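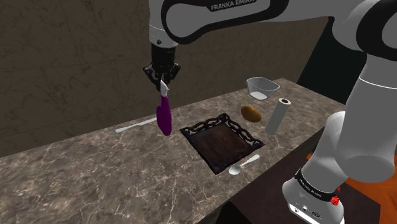
Skenlow Enduro, e-bike class rules for March??

Posted by muddyskye, December 7, 2023

Anyone else read the draft regs? Ebikes now get their own class, fine, great, but they want us on the same transfer stages as everyone else with the same time cuts. And one battery for the whole day. No swaps. 2,000 metres of climbing on one battery, I'm 84 kilos with a pack on. I'd be pushing a dead bike up the last fire road.

Last year was swap at lunch and it worked fine. Who asked for this?

Skye Urquhart (so you know who to yell at on the start line)

granny_ring

Good. One battery is how it should be. Manage your assist. If you run turbo up every transfer thats your problem

muddyskye

Easy to say if you weigh 60 kilos. Same battery moves a lot less of you.

granny_ring

Then ride in eco and sweat a bit like the rest of us lol

tbalogun

Did the course on my Maruyama in October, one battery, the small one. Finished with 4 percent. Was in eco the whole way bar the steep pinch after the creek. Doable but no fun, and it was cool and overcast.

My gripe is the time cuts. If you have to be in eco then the cuts should be looser. They've left them same as the pro analog guys on stage three. Doesnt make sense.

Titilayo

Rooted_Again

What's a Maruyama?? Never seen one at the trailhead

tbalogun

Small brand, bought it second hand from a bloke up the coast. Motor's a bit whiny. Good bike.

Rooted_Again

Ta. Price?

tbalogun

Will PM you

chainslapper

Back on topic. The swap thing was a mess last year, Skye, sorry. Half the field had a mate with a ute at the lunch stop and the other half had to carry a spare on their back. Guy I rode with had neither and got a DNF. At least this is the same for everyone.

muddyskye

So put a battery drop at the lunch stop. Tag them in the morning, truck takes them up. Did that at Brirkovell and there was no drama at all.

chainslapper

Brirkovell had 50 riders. Skenlow gets almost 300. Who's loading 300 batteries into a truck at 6 in the morning

muddyskye

Not 300 ebikes though is it. That's the whole field

chainslapper

Fair. Still a lot of batteries

diesel_dan

not racing ebike so grain of salt, but can they please sort the start order. got stuck behind a bunch of e guys on the stage 2 singletrack last time, they fly up and then ride the descent like its made of glass. put them at the back

tbalogun

Or at the front? We get to the top first anyway.

diesel_dan

back. so we dont catch you

tbalogun

You caught me did you Dan? Results are still up mate

diesel_dan

had a mechanical

granny_ring

hahahaha

Rooted_Again

Different question, tyres. Organizer page says Skostik are doing tyre support on the day. Anyone run their heavy casing one on the back? I keep killing rears on the rock garden

chainslapper

Run it. Slow on the road, grips well, sidewall is tough. Wears quick in the centre if you do a lot of bitumen. 26 psi with an insert for me.

muddyskye

Didn't like it, felt vague in the corners. Went back to what I had. But I run higher pressure than most so could be that

granny_ring

It's that. Drop some air

Rooted_Again

Cheers, will grab one before they jack the price up

muddyskye

OK so I emailed the race office this arvo. Reply was short. Draft is open for comment till the end of the month, battery rule "under review", time cuts they hadn't relly thought about for the e class. Their words more or less. So write in if you care, either way. Even you granny

granny_ring

Already did. Told them one battery and no lunch

tbalogun

Sent mine. Asked for another 15 min on stage three transfer and left the battery rule alone. I can live with one.

muddyskye

Traitor

tbalogun

Lose the pack then! What do you even carry in there

muddyskye

Two tubes, pump, a litre and a half of water, jacket, pump. Sandwiches

chainslapper

two pumps?

muddyskye

Typo. One pump. Plenty of sandwiches

diesel_dan

anyone carpooling up the night before? got room for one bike, two if theyre not ebikes, rack wont take the weight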